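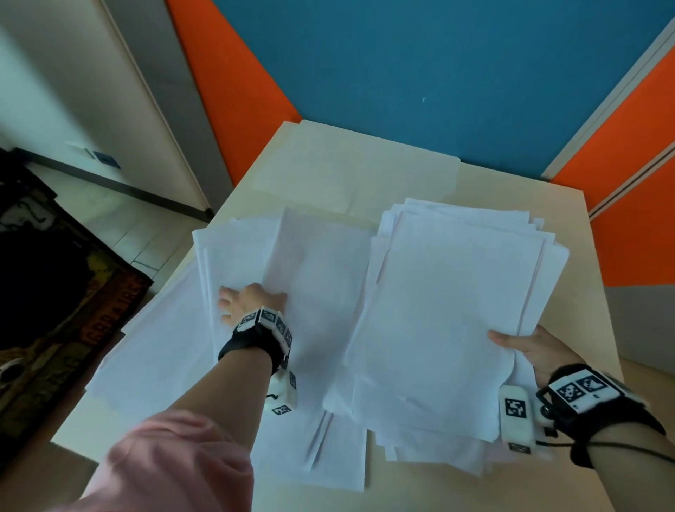
Thenmozhi Rodrigues told me before I ordered that the Covau wrist kit was fine as long as I never expected to put it on in a hurry, and that the straps would annoy me more than the software. She was right about the straps. She was a little unfair to the software, but I'll get to that.

Some background on how we use it. We collect hand demonstrations for a policy that's supposed to learn flat, floppy, boring stuff - paper, mostly. Squaring up a stack, splitting one, sliding a few sheets off the top. A person wears a head camera and a band on each wrist, the bands carry printed square markers, and the Covau software works out where the wrists are from the video. I've been using it since November and have 1191 episodes saved, so I feel qualified to complain.

The good first! The markers are great. The left band has a whole row of little white cubes, so when you turn your wrist there's usually still a face pointing somewhere useful. I rarely lose the left hand, even with my palm flat on a pile holding it down, and that's a pose I do all day. The right side has a wider block with two markers next to each other, plus the long tracker down by the thumb. That one is touchier. Curl your fingers under a thick stack and roll the wrist outward and the track gets jumpy (I keep those takes in a separate folder and mostly throw them away).

Now the cables. There's a thin one on the left and I forget it's there. The one running off my right wrist I never forget. It drags over loose sheets if you reach across yourself, and I've ruined perfectly good takes by sweeping the top page sideways with it. I clip it to my sleeve now, up near the elbow. A clip in the box would have been nice at this price, which was $725 for the pair of bands with the software license.

Straps: stretchy, black, comfortable for maybe an hour. After that mine creep toward the hand, and then the calibration is off and you get to do it over. Calibration takes 62 seconds if you hold still. My old Windbridge gloves took longer, but they stayed put once they were on. On the other hand, I could barely feel paper through the gloves, and with these my fingers are completely bare. For our task that settles it.

The software exports cleanly, names files sensibly, and lets you mark a bad take without stopping the recording. I love that last part. It did get painfully slow once my project grew, and support suggested splitting it up, so I have. Labels still have to be typed in one episode at a time, and I'd really like a way to paste a batch.

Would I buy it again? Yeah, for tabletop work I would. If your people are walking around or lifting things, I'd borrow a set first and see how the right cable treats you. I'm aiming for more than 3000 episodes before we train again, so I'll update this if a strap gives out.

Four stars. Buy the spare straps with it, the shipping on them alone is silly.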